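September 30, 2023

Stayed till after dark again and I don't even mind. I want to get this down while it's fresh, before the week turns into one long smear of bowls and bottles in my head.

We passed 1,320 clips on the bowl task today! When I started in August I thought the number on the whiteboard was a typo. Back then a good shift for one person was a handful of usable takes and a lot of swearing at cables. Iason Tsoukalas kept telling me my hands would learn it before I did, and he was right, annoyingly. I don't think about the grip anymore. I think about supper.

What I love is how odd the job is compared with the one I had. Four years at Psarras on the packing line, and every change there arrived as a notice taped to the lunchroom door. The new sealer came in, two people moved to nights, done. Now I'm on the other end of it. Ullow wants arms that can clear and set tables in their canteens, and somebody has to show the machine what clearing a table feels like from the wrist down, over and over, with the bottle a bit left, the bottle a bit right, the bowl pushed back. That somebody is us. I'm paid to move dishes around and I come home buzzing about it. 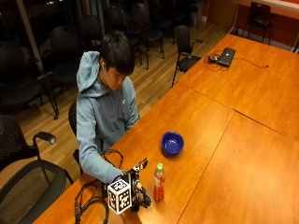

The other big thing is that the checking is automated as of this week. Until now, every take got watched by a person at the end of the shift, usually me, usually with a granola bar and sore eyes. The new Dronance software goes through them overnight and only kicks back the ones where the tracking dropped out. Yesterday's batch was 300 takes and it sent back 10. Ten! I watched all of them before my coffee was gone. I also went through a pile it had passed, being suspicious by nature, and found one I'd have thrown out (I'd let go too early and sort of chased the bowl along the table). Wrote it up, sent it off, got a thank-you and a question back within the hour. At Psarras I don't believe anyone ever asked me a question about the sealer.

So that's an hour and a half of my day given back. The plan was for reviewers to do more recording, and fair enough, but Iason went to bat for us and we've got part of that time for designing new tasks. I've put in for stacking cups, and for wiping up a spill, which will be murder to get right and I can't wait.

Not everyone is as happy as I am, and I should be honest in here if nowhere else. A couple of the crew liked the reviewing — it was the sitting-back part of the shift, headphones on, nobody needing you. More recording means more wrist. Mine clicks when I turn the kettle on. We asked for a proper break every 40 minutes and we got it, starting Monday's roster.

And I do think about the people at Ullow. My aunt worked a canteen for years and her knees are shot from it. She'd have handed the bin-hauling and table-clearing to a robot without blinking, but she'd have wanted to keep the till, and the regulars, and her hours. I brought it up at the Etham meeting, my face going red, and their site lead said the canteen staff are coming in to try the arms themselves before anything gets installed. I've asked to be there that day. I want to hear what they say about where we put the bowl, because I bet we've been setting it down wrong this whole time and they'll see it in two seconds.

Target for the end of the run is 1,672. At this rate we'll get there early, and Iason has promised to buy lunch from the good dumpling place. I'm holding him to it.

Things for tomorrow: wrist brace, email about the cup stacking, find out if the spill one can use real water. Bed.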